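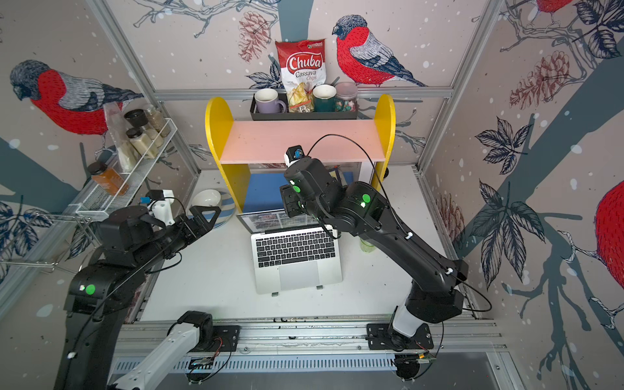
Work on the Orkascombe bullfinch survey continued through the second quarter of the grant. All 27 transects were walked at least once between April and June, and four were walked twice after rain cut short the first visit. Bullfinches remain the priority species, and recorders were again asked to log adult males separately. The red breast and dark head, as on the birds in the wallpaper, make a male easy to name at a distance, while juveniles lack the dark cap and are under-recorded in most woodland counts.

Records received to date: 505, of which 200 have been checked against the recorder's field notes. Checking is behind schedule. Josiane Leblanc has taken over the backlog from Arvid Torvik and expects to clear it by September.

Habitat

Scrub was cut on the Stundley side in late winter, before nesting. Regrowth of bramble and hawthorn is good on the lower slope and poor near the car park, where deer have browsed it. Fencing for that section was not in the original budget. We request permission to move the unspent training allowance to cover it.

Hedge planting at Zavala Farm has been put back to November. The tenant, Gumaro Barrera, has agreed the revised line, which leaves the field gate clear for machinery.

Data

Map references from the older paper cards have been converted to the current grid. Cards with no reference have been kept in a separate file and are excluded from the totals given in this report.

Next quarter

Second visits to the remaining transects will not be made this year. Noemí Ayala will prepare the autumn feeding counts, and a draft of the habitat map will be sent with the next claim.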